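Workshop Tips: Working With Wristed Instruments and Fine Thread on a Shared Bench

By Dede Agbenyega
Posted Jun 4, 2020

These notes come out of the suturing arm we have been putting together at the Buvudberg shared workshop. Most of them apply to any small cable-driven tool, and a few will be useful to anyone who sews, ties flies or mends nets under a magnifier.

Clamping the base

Bolt the arm to the bench. We started with two C-clamps and the tip wandered every time someone used the drill press at the other end of the room. Four bolts through a scrap of thick plywood fixed it. Put a rubber pad under the plywood, and check the bolts again after a week.

Cables

Label both ends of each cable before you thread any of them. Masking tape and a fine marker work well. Tension them in pairs, a quarter turn on one and then a quarter turn on the other. If the jaw drifts open when the motors are off, one side of the pair is slack.

Keep a notebook. Ours is up to 164 entries, mostly cable settings, and it has saved us from repeating the same mistake in February and again in May.

Buy the motors with spare horns. The Skadine ones we use strip easily if you overtighten the center screw. Snug is enough.

Cleaning the wrist

Lint is the main problem. It gets into the joint and the jaw starts to stick on closing. Use a soft toothbrush and a drop of rubbing alcohol, then work the joint by hand through its full travel. Don't use compressed air - it pushes the lint further in. Wipe the shaft last.

Oil goes on with a toothpick. One touch at the pin, none on the jaw faces, or the needle will slide around when you grip it.

Thread

Cut shorter lengths than you think you need. Long thread loops back over the instrument and you end up moving the arm just to clear it. Pick a color that stands out from whatever you are sewing. Black on pink is easy to follow on a screen. White on pink is not.

Pull old tails out with tweezers between runs. A loose end near the jaws will get picked up along with the good thread sooner or later.

Needle handling

Grip a curved needle past the middle, toward the thread end, and turn the wrist to follow the curve. Pushing straight bends the needle or tears the hole. If you have let go of it, park the jaws a little way off and look at which way the point is facing before going back in. 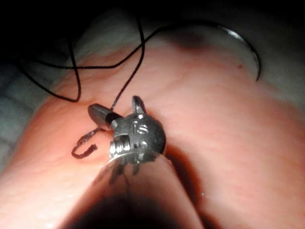 Wrist and open jaws, with the needle at upper right and the thread looped across the top.

Set the camera so the wrist sits near the middle of the picture. You lose some view of the shaft in shadow, but you don't need it. Light from the same side as the tool keeps the center bright. Turn it down a notch if the shine on a glossy surface hides the thread.

Running a session

Run slow. Our speed setting is 68 and we have had no reason to raise it. One person drives and one keeps a hand near the power switch. Save the log after each session and name the file with the date first, so the folder sorts itself.

The Ivham controller board runs warm. Leave the lid off its box, or cut a vent in the side.

Storing it

Jaws closed, cables relaxed, cover on. Needles go in a lidded tin with a magnet glued inside, on the top shelf. Tools borrowed from the Rodrigues cabinet go back the same night.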